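Open day at the Collcombe workshop: pre-opening safety checklist, two-arm cloth handling demo
Checked by: Žofie Jireš
Second check: Malou Þrastardóttir
Month: August
Doors open to visitors at 9. Last demo run starts at 5.

Status words used below: OK, OK with comment, Fix before opening, Not applicable.

1. Approach and visitor line
1.1 Floor tape down, no lifted ends – OK
1.2 Visitor line clear of the fire door – OK with comment. The Preltasby stand next door had put its banner foot over the line. Moved back.
1.3 Sign "Please keep hands outside the work area" readable from the line – OK
1.4 Group size limit of 17 posted at the entrance – OK

2. Work area and cloth
2.1 Loose tools and screws removed from the work surface – OK
2.2 Only demo items inside (cloth, basket) – OK
2.3 Side rails and corner posts tight when pushed by hand – OK
2.4 Both base plates bolted to the front rail, no play – OK with comment. Marked the bolt heads with paint pen so the afternoon operator can see if one turns.
2.5 Both arms reach the far side of the cloth without pulling on the cables – OK
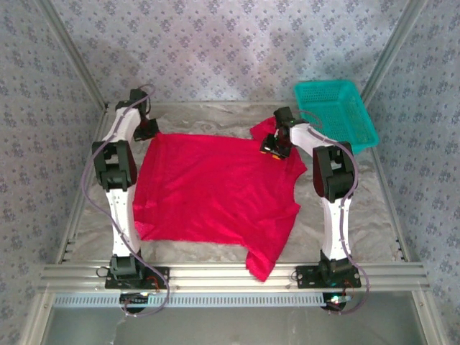

Item 2.5, both grippers at the far edge of the cloth.

2.6 Cloth clear of the front rail before each run – OK with comment. A long fold tends to end up over the rail on the right-hand side. Operator to pull it back by hand with the arms stopped. Add this to the run card.

3. Arms and cables
3.1 Cables not pinched at the elbow through full travel – OK
3.2 Thin wires at the bases secured – Fix before opening. There is enough slack at the bases for a sleeve to catch. Tie down, then recheck. Rechecked by M.Þ., now OK.
3.3 Stop button tested from the operator chair – OK. Tested again from the visitor side, OK.
3.4 Speed setting locked to demo profile – OK
3.5 Arms do not touch each other when both grip the cloth close together – OK with comment. They work side by side over the middle of the surface. Run this part at the slower setting when children are at the line. 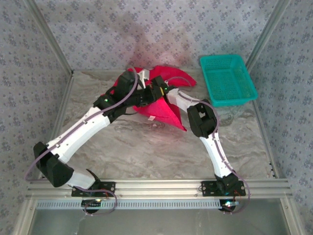
Can visitors put their hands in while the arms are holding the cloth?
Hands stay out at all times when the arms have power. Anyone who wants to feel the cloth can ask the operator for the spare one kept on the side table.

3.6 Run counter below service limit of 3000 – OK. Write the new reading in the log after the last demo.

4. Grippers
4.1 Finger parts seated, no cracks – OK
4.2 Nothing sharp on the gripping faces – OK. Wiped both with a dry cloth.
4.3 Fabric held between the two halves without slipping when lifted – OK with comment. Tried with a single pinch and with a thicker bunch. The thicker bunch takes longer to let go, so the operator should wait for full release before starting the next run.
4.4 Spare finger set in the drawer – Fix before opening. Drawer was empty. Set brought over from the Dadex bench, now OK.

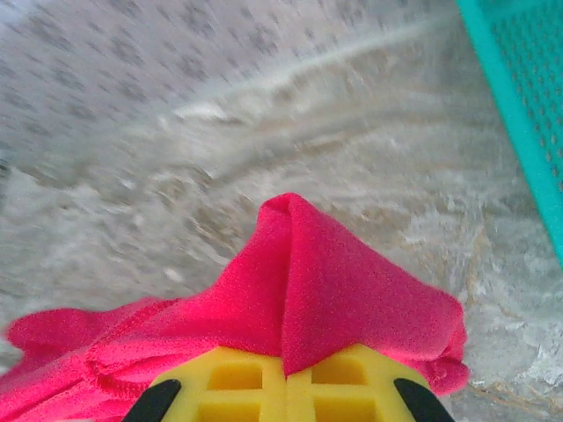

Sabina Hrubý asked that 4.3 be repeated at midday as well, saying that lint builds up on the fingers after a morning of runs and the grip should be looked at before the largest groups come through. Agreed and added to the afternoon sheet.

5. Operator and talk
5.1 Operator named for each session – OK. Morning: Oduor Shirima. Afternoon: Vratislav Michalík.
5.2 Operator does not give the talk and run the arms at the same time – OK with comment. Last year one person did both and had to turn away from the controls to answer questions. Two people at the stand this time, no exceptions for short groups.
5.3 First aid kit within reach – OK, on the shelf under the Tichý poster
5.4 Phone number for the building desk taped to the controller – OK

Open points after check
Run card to be reprinted with the note from 2.6.
Midday repeat of 4.3, initials needed on the afternoon sheet.
Banner at the Preltasby stand to be looked at again after lunch.

Result: demo may open. Signed Ž.J., M.Þ.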